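Incidencia 784: la balanza analítica deriva por las tardes
Estado: abierta (reabierta dos veces)
Equipo: balanza Trerko, sala de pesada
Prioridad: media, según el proveedor. Alta, según quienes la usamos.

Descripción inicial
La lectura no se queda quieta. Con el plato vacío y la puerta cerrada, el cero aguanta bien por la mañana y a partir de las 15:00 empieza a subir en la última cifra, luego en la penúltima. Si se tara, vuelve a subir. Con la pesa patrón encima pasa lo mismo. Se ha repetido tres tardes seguidas y con dos usuarios distintos, así que descarto que sea una manía de quien pesa.

Respuesta de Flakusent (servicio técnico)
Recomiendan reiniciar, nivelar y lanzar la calibración interna. Adjuntan el manual, que ya teníamos.

Seguimiento, lunes
Reiniciada, nivelada y calibrada. La burbuja ya estaba centrada antes de tocar nada. La calibración interna termina con «correcto» y a los nueve minutos el cero vuelve a moverse. No sé qué valor darle a un «correcto» que dura menos que un café.

Respuesta de Flakusent
Sugieren electricidad estática en los recipientes y proponen un ionizador. Precio orientativo: 800 euros, sin instalación. Cierran el tique como «causa identificada».

Seguimiento, mismo día
Reabro. La deriva aparece con el plato vacío, sin recipiente de ninguna clase. Si hay estática, que me expliquen en qué. Tampoco me cuadra el horario: la humedad de la sala está apuntada en el cuaderno y no cambia entre la mañana y la tarde lo suficiente como para echarle la culpa. Que el ionizador figure en el catálogo del proveedor no lo convierte en diagnóstico.
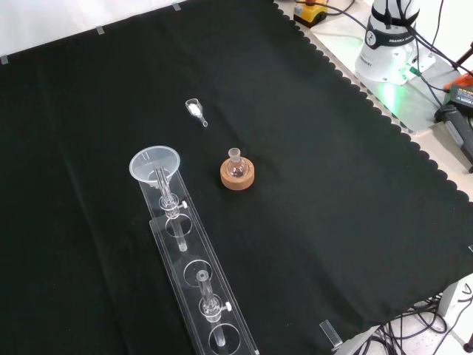
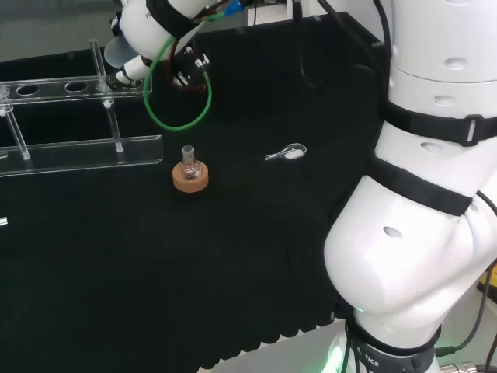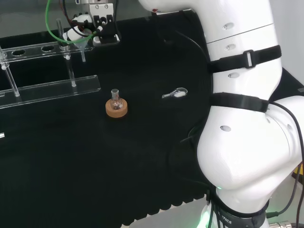
La mesa de las tres fotos lleva cubierta negra.

Respuesta de Flakusent
Pasan el caso a segundo nivel. Segundo nivel vuelve a pedir que reiniciemos, nivelemos y calibremos.

Seguimiento
Hecho otra vez, con el mismo resultado. Añado lo que hemos probado por nuestra cuenta, para que no nos lo propongan dentro de una semana:

- Cambio de enchufe y de línea. Sin efecto.
- Fuente de alimentación de repuesto, del mismo modelo. Sin efecto.
- Balanza encendida toda la noche, por si era falta de calentamiento. Por la mañana bien, por la tarde igual de mal.
- Plato y anillo desmontados y limpios. Sin efecto, aunque estaban más sucios de lo que me gustaría reconocer por escrito.
- Conducto de ventilación tapado con cartón durante una tarde. La deriva baja, pero no desaparece.

Lo del cartón es el único cambio que ha movido algo, y aun así no me fío. Ha sido una sola tarde y además estaba nublado. La sala da al oeste, con lo que el sol y la ventilación se nos mezclan en la misma franja horaria.

Respuesta de Flakusent
Atribuyen el problema al software de registro (Ostivum) y recomiendan actualizar. Dicen que la versión nueva «mejora la estabilidad de la lectura».

Seguimiento
Ostivum sólo recoge por el puerto lo que la balanza ya enseña en su pantalla. He desconectado el cable y la pantalla deriva igual. Aun así hemos actualizado, para que no quede como excusa. La deriva no cambia y ahora el informe sale con la fecha en otro formato, cosa que nadie había pedido.

Prueba de traslado, viernes
Hemos llevado la balanza a la mesa de piedra del cuarto interior, sin ventana, y la hemos dejado registrando de 10:00 a 18:00. Total, 3000 lecturas con el plato vacío. El cero no se sale de tolerancia en toda la tarde. Devuelta a su sitio, a la tarde siguiente de trabajo vuelve a derivar desde las 15:00 y pico.

Yo de aquí saco que la balanza está sana y que el problema lo pone la sala. Lo que no saco todavía es si la culpa es del sol en la pared, del aire o de la mesa, que se apoya en esa misma pared. Quien quiera cerrar esto con «temperatura» tendrá que traer un termómetro.

Respuesta de Þorgeirsson (mantenimiento del edificio)
Indican que la ventilación cumple y que no consta ningún cambio de horario. Preguntado por el registro de caudal de la tarde, contestan que no se guarda. Entonces no veo cómo saben que cumple.

Pendiente
- Persiana bajada una semana entera, con el conducto abierto.
- Semana siguiente al revés: conducto tapado, persiana subida.
- Separar la mesa de la pared, pero después, no a la vez que lo demás.
- Ionizador: no se compra.

Mientras tanto, las pesadas que importen se hacen por la mañana o en el cuarto interior. El tique se queda abierto. Ruego a Flakusent que no vuelva a cerrarlo por inactividad mientras duren las pruebas de febrero.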